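Himesstead swap shelf now accepts small boxes by post

The swap shelf in Himesstead has started to take parcels. From February, people who live too far away to visit the shop on Wallberg street can send a small cardboard box with useful things inside, and receive another box back. The service is run by Urnora, the same group that opened the shelf two years ago in the former shoe repair shop.

Until now everything had to be carried to the door during opening hours. This was difficult for families in the villages on the north side of the lake, where the bus goes only in the morning and comes back in the late afternoon. Many of them wrote to Urnora and asked if there was another way.

"We received so many letters about this that we had to do something," said Kavitha Subramaniam, who is responsible for the shelf. "People have good things at home, but they cannot take half a day free to bring us a roll of tape and a toy."

The rules for the boxes are simple. Each box must be of the flat kind with a lid that is attached at the back, so that it can be opened and closed many times. The contents should be small, clean and in good condition. Household things, craft materials and toys are all welcome. Food, medicine, glass and batteries are not accepted. Clothes have their own collection and should not be mixed with the boxes. 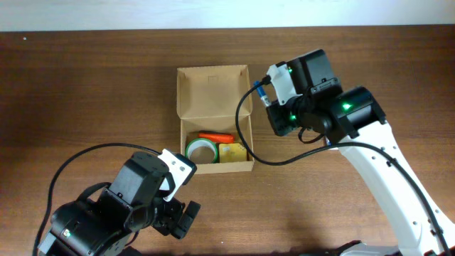 An open box with a roll of tape, an orange item in the shape of a carrot and a yellow block.

Urnora asks the senders to put the things close together, and to fill the free space with old newspaper before they close the lid. Heavy objects go on the bottom. The lid must lie flat without pressing, and a box that has to be pushed closed is too full. Every box should also have a short list inside, written by hand, so that the people at the shelf can check that nothing was lost on the way.

The first trial was made in the autumn with six households. Solveig Fjeld, who lives on a farm outside the town, was one of them. She sent kitchen sponges from a large package that she did not need, together with some wooden toys that her grandchildren no longer play with. In return she got knitting yarn and a children's book.

"I was a little afraid that it would be only rubbish in the box when it came," she said. "But someone had really thought about it. The yarn was even the color I had written on my list."

The trial also showed some problems. Two of the boxes arrived with broken corners, and one household waited a long time for a return box when the shelf had nothing that matched their wishes. For this reason the form now has a place where the sender can write a second choice. Those who do not find anything they like can keep their turn and use it later.

The parcels are brought by Trummer, the delivery company that already drives between the villages and the town. The sender pays the postage for the first box, and Urnora pays for the box that goes back. Each household can have two boxes on the way at the same time.

The same boxes are used again as long as they hold. Old labels should be removed or covered with plain paper, and the tape on the outside should be of paper if possible. Empty boxes can be picked up at the shelf and at the library in Himesstead, next to the newspaper room. They come folded flat, and a drawing on the bottom shows how to put them together.

The form for the exchange is available at both places. It can also be sent home by mail to those who ask for it. The shelf itself stays open as before, and visitors can still come in with a bag and leave with another one.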